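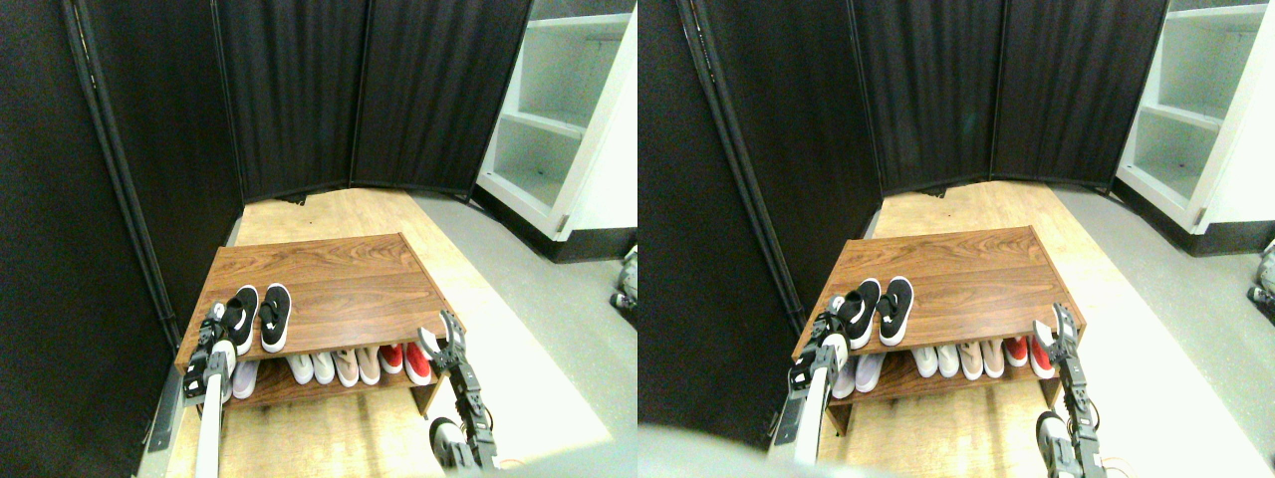 Both grippers at the shoe rack, black sneakers up top.

Print | E-mail

Friday's open day at Ulleck was my first time inside a robot teaching lab, and I had so many questions that I nearly missed the coffee. Vernon Beaulieu took our group through (he's been there since April, and talks faster than I do!). The job at the shoe corner is tidying footwear, and the robot learns it from a person steering both arms by remote control, over and over. They want 300 good runs before they train anything on it, and they were at 18. Poor operators!

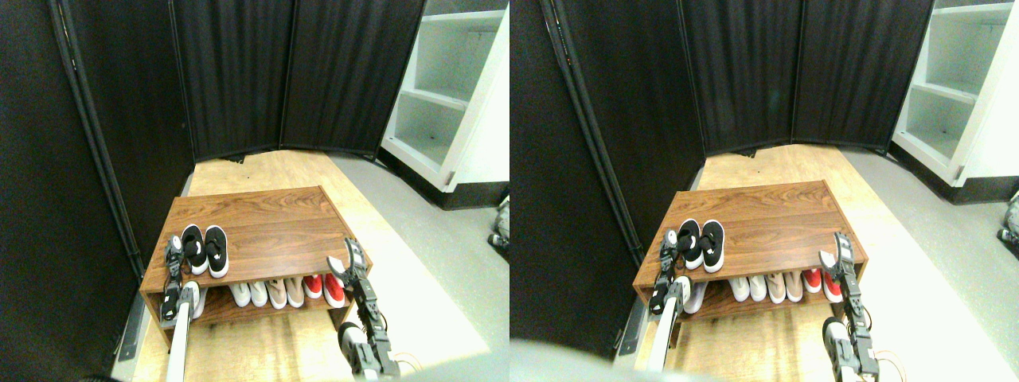

1 min read

I'd expected the arms to be the hard part, but Vernon says it's the waiting. You bring the open fingers up next to a shoe and then you have to slow right down, and new people always rush it. The red pair sits at the far right end of the lower shelf, right by one gripper, and I kept holding my breath over it.

Visitors got a turn on a practice set in the next room, with one old boot and a box. I dropped the boot four times. A kid from the Larno school group did it first try, of course.

Parking is awful, so take the 640 bus from Maldonado and walk the last bit. They do another open day in the fall and I've already put my name down – I want to see how far past 18 they get!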